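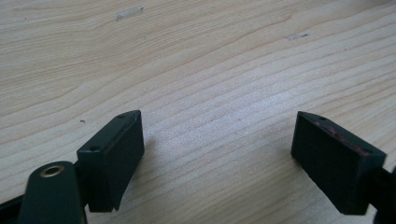

Photo: Szu-yu Choi

Furniture Materials, Unit 3
Handout: Wood and moisture

Read this before Thursday's workshop session. It covers the same ground as the lecture, with the worked example set out in full because several people asked for it. Page numbers refer to the course reader.

1. Water in the living tree

A growing tree is full of water. Some of it lies in the hollow middles of the cells and is called free water. The rest is held inside the cell walls themselves and is called bound water. The two behave differently, and most of this unit depends on keeping them apart.

When a log is sawn and left to dry, the free water goes first. The board gets lighter but its size hardly changes. Once the free water has gone and the walls are still full, the wood is said to be at fibre saturation point. From there on, any further drying takes bound water out of the walls. The walls get thinner and the board shrinks.

Shrinkage therefore starts late. A board can lose a great deal of weight in the yard and still measure almost the same as on the day it was cut. Students who buy green timber for turning are often caught out by this.

2. Moisture content

Moisture content is the weight of water in a piece of wood, given as a percentage of the weight of the same piece when fully dry. The dry weight goes on the bottom of the fraction. This means that very wet wood can have a moisture content above 100 per cent, and that is not a mistake in the tables.

Worked example. A test piece weighs 1150 g as it comes off the rack. It is dried in the oven until its weight stops falling, and then weighs 1000 g. The water lost is 150 g. Divide 150 by 1000 and multiply by 100. The moisture content was 15 per cent.

A common error is to divide by the wet weight. That would give 13 per cent here, and the gap gets much larger with wetter wood.

The electric meters in the workshop give a quicker reading but a less reliable one. They measure how easily a current passes between two pins. Temperature and species both affect the result, so set the species dial first and take several readings along the board, well away from the ends. End grain dries faster than the rest and will always flatter you.

3. Balance with the air

Wood goes on taking up and giving off water for as long as it exists. Left in one place it settles at a level that matches the humidity of the air around it. This is the equilibrium moisture content. Raise the humidity and the wood takes on water; turn on the heating and it gives water up again.

Varnish, oil and wax slow this down. None of them stops it. A table that has been varnished on the top and left bare underneath will take up water faster on the bare side, and the top may cup as a result. Finish both faces the same way, including the parts that will never be seen.

Indoor furniture made from air-dried boards should be brought into a heated room well before making starts. Stack the boards on sticks with the sticks lined up one above another, so that the weight passes straight down and the boards stay flat.

4. Three directions

Wood does not shrink evenly. Along the length of the trunk the change is so small that we ignore it in furniture work. Across the rings, from bark to centre (radial), it is moderate. Around the rings (tangential), it is the largest, and in many species close to double the radial figure.

From this come the shapes you see in badly dried boards:

Cupping - a flat-sawn board curves across its width, with the edges pulling away from the heart side.
Diamonding - a square section cut with the rings running corner to corner dries out of square.
Oval dowels - a round peg turned from wet wood ends up narrower in one direction.
End checks - the ends dry before the middle, cannot shrink freely, and split.

Quarter-sawn boards have their rings standing more or less upright to the face. They move less in width and stay flatter. They also cost more, as the log has to be turned several times at the saw and more of it is wasted.

5. Designing for movement

The rule for this course is to let the wide parts move and fix the narrow parts. Some cases:

Frame and panel. The panel sits loose in a groove. Glue the frame joints only. If you want the panel kept central, one spot of glue at the middle of the top and bottom rails is enough.

Solid table tops. Fix the top with buttons in a slot or with slotted screws. The top that Cameron Faulkner made for his final piece was 1000 mm wide and changed by 6 mm between winter and summer. Had it been glued to the rails it would have split, or pulled the frame apart.

Breadboard ends. The grain of the end piece runs at right angles to the top. Glue the centre tenon, and peg the outer tenons through lengthened holes.

Drawer fronts. Leave clearance above a deep front. Work out how much from the table on page 131, and remember to ask what season it is. A drawer that fits closely in February may not open in June.

Plywood and other sheet materials move very little in width and can be glued all round. Take care where solid wood is joined to them. A solid lipping along an edge is safe; a wide solid board glued across a sheet is not.

6. For Thursday

Bring calipers, a pencil and your notebook. Ginette Lecomte will run the oven and has asked that test pieces be labelled on the face in pencil, as ink can run and tape comes off.

Each pair will weigh and measure two offcuts, one flat-sawn and one quarter-sawn. Record the width, the thickness and the weight, and mark exactly where you put the calipers so that the second set of measurements is taken at the same points. The pieces go in the oven at the end of the session and will be measured again the following week.

Reading: chapter on seasoning in the course reader, up to the section on kilns. The kiln section is covered in Unit 4 by Lindsay Mahuika.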